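Category: Student Projects / Mechatronics
Reading time: 8 min

Loss of Grip Force and Uncommanded Arm Motion During a Two-Arm Desk-Clearing Task

Walter Chambi and Wilmer Paucar
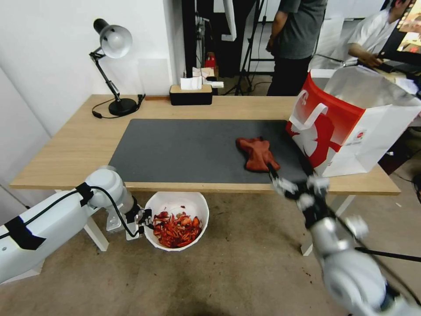
1. Background

The Galtholm project was set up to have a two-arm robot tidy a desk without being told where each item is. The first half of the year went into getting the arms commissioned and the control software running on the lab workstation. The second half was meant to be spent on task performance. In November a fault occurred during the cloth-handling trials that stopped work, and this report deals mainly with that fault, its cause, and the changes made to the system before trials resumed.

The original aim of a full desk-clearing demonstration was not met. The reasons are given in Section 7.

2. System description

The platform has two arms with parallel grippers, mounted either side of a central column. A camera at the head looks down over the work area. Arm control runs on one computer and perception on a second, with commands passed between them over a wired network. The control process, which we named Tovar, accepts target poses from the perception side, solves for joint positions and streams setpoints to the drives. The grippers are commanded separately over a serial link.

Gripper feedback consists of finger position and motor current. There is no force sensor at the fingertips. Grip force is inferred from motor current using a linear fit made early in the project, with a correction for temperature that was never properly validated.

Cabling to each gripper is run along the outside of the arm and held with tape and ties. This was inherited from the previous year's group and was left as it was. The service loop at the wrist was sized by eye.

3. Task

The cloth task requires the right arm to approach a crumpled cloth on the desk mat, close on the edge nearest the robot, lift, and carry the cloth to a drop position. The left arm is held clear during the approach. Cloth was chosen over rigid objects for this phase as it deforms on contact and gives a poor current signature at first touch, so it exercises the weak part of the sensing.

Each trial has five stages: detect, approach, close, lift and release. A trial was scored as a pass only if all five were completed without operator input. The trial log records joint positions, commanded and measured gripper position, motor current and a timestamp from each computer.

The desk was deliberately left with ordinary items on it, including a lamp, a tissue box and a shopping bag. These were not part of the task but were entered in the collision model as boxes with a clearance margin of 27 mm.

4. Description of the fault

By the time of the fault 401 trials had been logged. In trial 401 the approach stage finished normally. During closing, the measured gripper position on the right arm stopped updating. The commanded position continued to change. The control process saw a growing position error, interpreted this as contact with the cloth, and moved on to the lift stage.

On lifting, the gripper current reading dropped to zero. The cloth fell from the fingers. Tovar had a recovery behaviour for a dropped object, which was to return to the last known grasp pose and attempt to close again. The arm began that return at the full joint speed limit, because the recovery behaviour had been written before the reduced speed limit was introduced and did not refer to it.

The arm reached the grasp pose, closed with no feedback, lifted, detected a drop and returned again. It repeated this cycle three times before the operator pressed the emergency stop. On the third return the wrist passed inside the clearance margin of the shopping bag and pushed it along the desk. No person was within reach of the arm and there was no injury. The bag was undamaged. The right gripper fingers made contact with the front edge of the desk and one fingertip pad was torn.

The time between the first loss of feedback and the emergency stop was later read from the log as 11 seconds. The operator's recollection was that it had been much shorter. At the time he was looking at the monitor and not at the arm, and he first became aware of the problem from the noise.

5. Investigation

5.1 Initial hypotheses

Four causes were considered:

(a) a fault in the gripper motor or its driver board;
(b) a dropped serial connection in software;
(c) an intermittent break in the gripper cable;
(d) a clock offset between the two computers causing stale data to be accepted as current.

Hypothesis (d) was raised first, as clock offset had caused trouble earlier in the year. Comparison of the timestamps showed an offset of less than 4 ms across the trial, which is not enough to account for what was seen. It was ruled out.

5.2 Bench test of gripper

The right gripper was removed and driven on the bench from a separate supply with a known good cable. It was cycled open and closed 3,000 times overnight. Position and current feedback were present for every cycle. The gripper and its driver board were taken to be sound, and (a) was ruled out.

5.3 Serial link

The software link was tested with the gripper back on the arm and the arm held still. No drops were recorded over two hours. We at first took this as evidence against both (b) and (c), which was a mistake. The test said nothing about the cable while the arm was moving, and a day and a half was spent reading through serial driver code before Paucar repeated the test with the wrist joint sweeping through its working range.

With the wrist moving, feedback was lost in most sweeps. The loss always began near the same wrist angle and cleared when the joint came back the other way.

5.4 Cable inspection

The cable was taken off the arm and checked for continuity while being flexed by hand. The receive conductor opened when the cable was bent a short distance back from the gripper connector. The outer jacket showed no damage. When the jacket was cut back, most of the strands in that conductor were found to be broken, at the point where the last band of tape had held the cable against the wrist housing.

The tape had fixed the cable on one side of the joint, and the service loop was too short to absorb the remaining rotation. The bending was therefore concentrated over a very short length. The cable fitted was also a fixed-installation type with no flex rating. We had not checked the part number before this.

5.5 Review of earlier trials

With the cause known, the logs from earlier trials were searched for missing position updates longer than 50 ms. None were found in the first two hundred trials. After that they appear occasionally, and become more frequent over the last 100. Several trials in that group had been marked as failed grasps and put down to poor cloth detection. At least some of the perception changes made during that period were therefore made in response to a wiring fault, and their benefit is unknown.

6. Root cause and contributing factors

The immediate cause was fatigue failure of one conductor in the right gripper cable.

The cable failure alone should have led to a stopped arm. It led to repeated fast motion for the following reasons:

- Loss of feedback was not handled as a fault. The last received position was held and used as if it were current.
- Contact was inferred from position error only, with no requirement for a matching rise in current.
- The recovery behaviour had no limit on the number of attempts.
- The recovery behaviour used its own speed setting.
- The collision model was not checked during recovery moves, only during planned ones.
- The operator was expected to watch the arm and the plots at once.

The risk assessment completed at the start of the project listed loss of communication to the arms but not to the grippers. The drives have a hardware watchdog and will stop if setpoints cease. The grippers have nothing equivalent, and we had assumed without testing it that the arm watchdog covered both.

7. Corrective actions

Both gripper cables were replaced with a continuous-flex type. The new cables are clamped at two points per joint, with a loop between them long enough for full joint travel plus a margin. Tape is no longer used as a strain relief at the wrist. The left cable was opened up after removal and had some broken strands at the same location, although it had never given a fault.

Tovar was modified so that any gripper message older than 100 ms puts the system in a protective stop. Contact now requires position error and current to agree. Recovery is limited to one attempt, at the reduced speed, with collision checking on. A second unsuccessful grasp ends the trial.

Trials now need two people. One runs the software and the other stands at the emergency stop with no other job. Chambi drew up a one-page pre-start check which includes a slow sweep of each wrist with the feedback plot open.

The stale-message stop was tested by pulling the gripper connector in each of the five stages. The arm stopped in all cases. During the lift stage it stopped with the gripper still closed on the cloth. We consider that acceptable for cloth, but it would need another look for anything heavy or breakable.

Parts lead time on the cable was the main delay – the first order was for the wrong conductor count. With the rewiring and retesting, this used up the time allotted to the full desk-clearing demonstration.

8. Remaining issues

The current-to-force fit has not been redone since the cable change. The added cable resistance is small but the fit was marginal to begin with.

The collision model still treats the shopping bag as a rigid box at a fixed position. If the bag is moved between trials the model is wrong until someone edits the file. Pilholm, the scene-update module being written by the other project group, should address this but was not ready for integration.

Perception changes made during the period of intermittent feedback should be reverted and reintroduced one at a time. We have tagged the relevant revisions in the repository under the branch name Collent.

The head camera cable and the arm power leads are routed in much the same way as the old gripper cables were. They have not been inspected internally. This should be done before the robot is next used.

Appendix A: Pre-start check (current version)

1. Emergency stop pressed and released, drives confirmed off then on.
2. Visual check of all arm cabling and clamps.
3. Left wrist sweep, slow, feedback plot continuous.
4. Right wrist sweep, slow, feedback plot continuous.
5. Gripper open and close, both sides, current returns to idle value.
6. Collision file compared with items on desk.
7. Second person in position at emergency stop.
8. Speed limit read back from Tovar and written in the log.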